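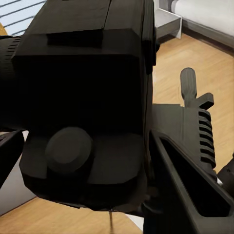
June 8, 2026

Print this entry | E-mail this entry

Well, that was a day. I came down at half past six in my dressing gown, meaning only to peek at the overnight batch while the kettle boiled, and I was still in my dressing gown at ten with the tea stone cold and no breakfast inside me. The Balleck had ignored its own stop. Not once, either!

I'd left 800 runs going on Wandine before bed, all in the attic room, all the same dull job: bring the arm down over the wooden top, touch, come back up, park. It's the sort of thing you set going so you can tick a box and get on to something nicer. And most of it was fine, green all the way down the Jetlow report, the arm going down and up like someone dunking a biscuit. Then I scrolled a bit further and there were 13 rows that were green as well, but had a force reading next to them that made me sit down on the stairs with the laptop.

Green, mind you. Passed. The gripper had gone down, met the wood, and carried on pushing as if the wood were a suggestion. The worst of them was leaning on that top with almost 2000 newtons before the run ended, and the arm is supposed to give up and freeze long, long before that. I did the thing where you refresh the page in case the number changes. It didn't.

I should say (for when I read this back in a year and can't remember a word of it) that all of this is in the simulator, so the damage amounts to a bad mood and a late breakfast. No one was in the room because there isn't a room. But the whole point of the attic job is that come September the same settings get copied over to the real arm, and the real arm will have a real table under it and quite possibly my real hand, as I'm a terrible one for reaching in to nudge things straight. So I've been feeling slightly sick about it all day, on and off, in between being cross.

First thing I did was blame the floor. I always blame the floor! We had that business in the spring where the boards were sitting a whisker lower than the collision surface and everything hovered, and ever since then I've had it in for them. I spent a good hour with the room loaded and nothing running, poking at surfaces, checking that the wood you see is the same wood the arm bumps into. It all matched. The bedside table was where it should be, the bed was where it should be, the blasted floor was exactly where it should be and I owed it an apology.

Then I blamed the lighting, which tells you how well I was doing by then. There'd been an update to the attic a little while ago and I'd got it into my head that the glare off the boards was upsetting the depth readings. It's a lovely bit of floor but it is awfully shiny. I turned the lamp off, ran a handful again, turned it back on, ran them again, got the same nonsense both ways. I put the lamp back on for good after that because I like it on. It makes the place look as though somebody might come up to bed in a minute.

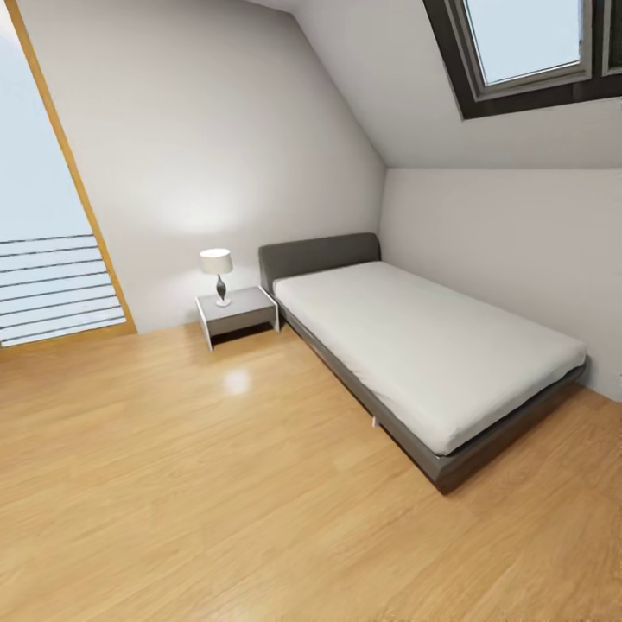 One reply to my grumble on the Azimi board, no name on it, came in before lunch and said to stop fiddling with the room altogether and go and look at what the arm thought its limit was, in whatever units it thought it in, at the very moment of contact. The room can't stop an arm, it said, only the arm can stop an arm, and had I printed the limit out or was I just trusting the file?

I was just trusting the file. I'd looked at it twice that morning and nodded at it both times. So I swallowed my pride, had some toast, and put a line in to print the thing out on every step, and ran one of the bad ones again.

And there it was, sitting there plain as you like. The force limit was 800.

Now, the force limit has never been 800. Nobody sane would let that gripper push with 800 of anything on a table top. What IS 800 is the number of steps a run is allowed before Wandine calls time on it, and I knew that number straight away, having typed it in myself. The two values sit one above the other in the settings and, when a run restarts part way through (after a hiccup, say, or when the machine gets busy in the night), Jetlow reads them back in from a list with no labels on it, and if one entry is missing everything below shuffles up a place. The force limit had gone missing on the restarted runs. So the step limit budged up and sat in its chair.

I said a word out loud that I won't put here.

What really got me was the pass mark. You'd think, even with the wrong limit, a reading well past it would have tripped something? I certainly thought so, and I went round and round on that one until the middle of the afternoon. The stop did trip, bless it, but it tripped on an average over a little window of time, and the runs were ending before the average had caught up with the push. Touch made, box ticked, run over, lovely, well done everybody. The check at the end only asked whether the gripper had touched the wood. It had! You could say it had touched it with great enthusiasm. I wrote that check. I remember being rather pleased with how short it was.

So that's two faults, one sitting on top of the other, and I'd never have seen the second without the first. I keep thinking about the versions of this where the shuffled number was only a bit too big, and the force only a bit too high, and the whole lot sailed through to September looking respectable.

Afternoon, then, after a shower and some proper clothes. I took the restart business apart and made it read the settings by name, and if a name isn't there it now refuses to start and shouts at me. No defaults and no guessing. I did have a default in there for about ten minutes, a nice low cautious one, and then took it out again, as I could see myself six weeks from now never noticing that it was the default doing all the work. I'd prefer to be shouted at.

The end check took longer. It now wants the highest single reading of the run as well as the touch, and it wants it below the limit, and it prints the limit beside it so I can see what it's comparing with. I also moved the stop so that there's a quick one, looking at each reading as it comes, with the slow averaged one left in behind it. I was worried the quick one would go off at every little bump and twitch, and it did for a while, terribly jumpy, the arm freezing every time it so much as changed its mind about direction. I had to put a bit of smoothing back, a much smaller bit, and then it settled.

Then I sat and stepped through one of the bad runs by hand, one tick at a time, with the view looking down past the fingers. I wanted to watch it with my own eyes. It's a funny view, that one, you lose all sense of how high up you are and you end up judging everything by the shadow, and I found I was gripping the edge of the desk each time I pressed the key. Over a simulation! Twice I went past the contact and had to wind back.
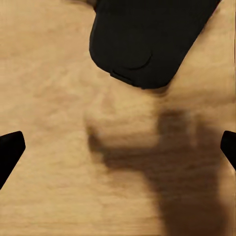 View down past the fingers, shadow on the wood.

With the new stop in, I ran that same one again from the top and the arm froze. Good. Then I took the force limit out of the settings on purpose, to be mean, and it wouldn't start at all and gave me a message in capitals. Also good. I rang the lab and left a long rambling message on the machine saying please would everyone leave the old settings alone and not copy anything anywhere until I'd been in, and then rang back to say which settings, having forgotten that bit.

What I haven't done, and must: go back through the older batches. The restart code has been like that since before Easter, and I've no idea how many of those nice green reports have got a shuffled row tucked away in them. I didn't even save the peak readings for the early ones, only the averages, so for some of them I may never find out and they'll have to be run again. That's a week of nights, probably. I've started a list on the back of the gas bill.

I also need to write it up for the Azimi lot, who use the same restart code and presumably have the same hole in it. I've had a go at the message and it keeps coming out either panicky or smug. I'll try again in the morning. And I ought to thank whoever it was with the units question, although they've not been back on since.

One more thing that's nagging at me: the physical stop button. If the software limit can wander off like that then I want to know the red button on the real arm cuts the power by itself and doesn't go politely through the same bit of code first. I'm fairly sure it does. I was fairly sure this morning too, though, so I'm going to get the wiring drawing out and follow the line with my finger, and then get somebody else to follow it with theirs.

Supper was beans. New batch is going now, same attic, same job, and I've told myself I'm not to look at it before I've had breakfast. Kettle's filled for the morning and the laptop is staying downstairs.

Print this entry | E-mail this entry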